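Tiria Mug Library – Frequently Asked Questions

What is the mug library?

It's a lending service for events. You borrow ceramic mugs from us, serve your coffee or soup in them, and bring them back. The stock is mixed, so please don't expect a matching set. Most of it was donated by households and offices in the Oden neighborhood, and the first boxes came in through the Pridura thrift store.

Who can borrow?

Anyone over 18 who lives or works in the county. Schools, clubs, faith groups and small businesses can all borrow on the same terms. We don't lend for events where tickets cost more than $16.

How many mugs can I take?

Up to 80 per event. The smallest loan is one crate. If you need more than 80, write to us anyway and we'll tell you whether other bookings allow it.

What does it cost?

There is no rental fee. We take a deposit of $2 per mug, paid at pickup by card or cash, and refund it when the mugs come back. Card refunds can take a few business days to show up, depending on your bank.

How far ahead should I book?

Two weeks is usually enough. Graduation parties fill up the late spring calendar, and requests for those should reach us by the end of April. We hold a booking for three days while we wait for you to confirm, then release it.

Can I pick the mugs myself?

You can tell us if you prefer large or small, and we'll do our best. Otherwise we pack whatever is at the front of the shelf. Printed mugs go into the same crates as plain ones. If you need plain mugs only, for a memorial service for instance, put that in the notes field of the booking form.

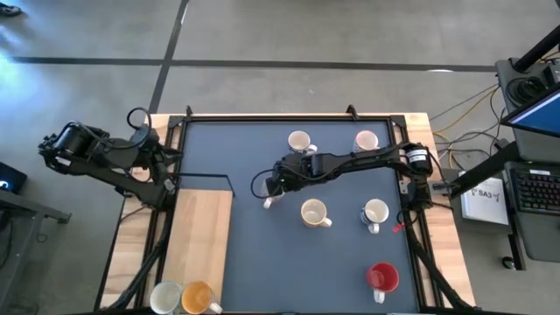 Mugs on a worktable.

How do I transport them?

The mugs travel in stacking plastic crates with cardboard dividers. A full crate is heavy, and two people should lift it. Four crates fit in the trunk of most midsize cars. We don't deliver. Some borrowers use Ristić Cargo Bikes, who rent by the half day, but you need to arrange that with them directly.

Do I have to wash them before returning?

Yes. A normal dishwasher cycle is fine. If you wash by hand, use hot water and dish soap, and let the mugs dry fully before they go back into the crates. Damp dividers go moldy quickly and we have to throw them out. Crates returned with dirty mugs are charged a $16 cleaning fee.

Are the mugs safe for the microwave?

Most are. Anything with a metallic rim or gold lettering is not. We try to keep those out of the lending stock, but check before you heat one.

What if one breaks?

Tell us at return and we keep the $2 deposit for that mug. There's no other penalty. Please wrap broken pieces in newspaper and put them in your own trash – we can't take them back. Chipped mugs do need to come back, so we can pull them from the shelf.

Can I donate mugs?

Yes, if they are clean, ceramic and free of chips or cracks. We can't use glass, travel cups or anything without a handle. Bring them during pickup hours, no more than one box at a time. Storage is tight at present, and we may ask you to come back later in the season.

How many times have the mugs been used?

Our last count was 2673 mugs lent out since the library opened. That is total loans, so a mug that went to five events is counted five times.

Where do I pick up and return?

At the side entrance of the Tiria building. Ring the lower bell. Your confirmation email has the pickup hours for the week of your event. Late returns cost nothing the first day, then $5 a day.

Page last updated 14th May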